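Home | Notebook | Bench log | Parts | Search

2023-04-03
posted by the bench two desk

Power day at the bench. I've been putting off sorting out the cables since we moved the desks, and this morning I tripped over the long extension for the last time – so it's going back on its hook and the strip is coming up off the floor and onto the table where I can reach it.

First job was clearing the old stuff. I pulled out everything that was plugged in along the wall and put it in the Garnen box (the big one, with the torn lid). Two adapters I couldn't match to anything. If you own one, please go and claim it before I get into a cleaning mood! The desk lamp stays, the label printer stays, and the old charger from the Ronthorpe job goes home with me to be tested.

Then the question of where the strip should live. I'd like it toward the back, near the grommet in the wood top, so its cord can drop straight down and we don't have a loop hanging over the front for knees to catch. The trouble is the white top, which sits over part of the hole. There's room for a cord, I think, but a plug is another story. I may have to slide the white top forward a little, and that means shifting the shelf too. Ugh.
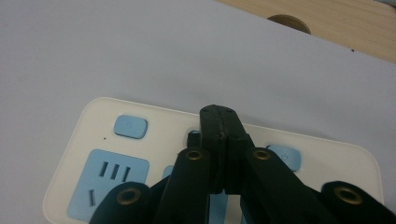 Strip on the white top, blue buttons and sockets, brass-colored grommet just behind.

I do like having the buttons up where a hand can get to them. On the floor I was always switching things with my toe and getting the wrong one.

Spent way too long looking for the cable ties. We bought a bag of 200 for the Felon shelves and I swear there were plenty left, but all I found was the empty bag (thanks, whoever). More are on the list, order 3862, along with the sticky pads.

Still to do:
– move the white top and try the cord through the grommet
– label both ends of every cord, with the date this time
– measure from the grommet to the wall outlet before buying anything longer
– wipe the top down, there's a little dark red dot over by the wood edge and I want to see if it comes off

Lamp is on the wall outlet for now, so please leave it there till I've got the cord sorted.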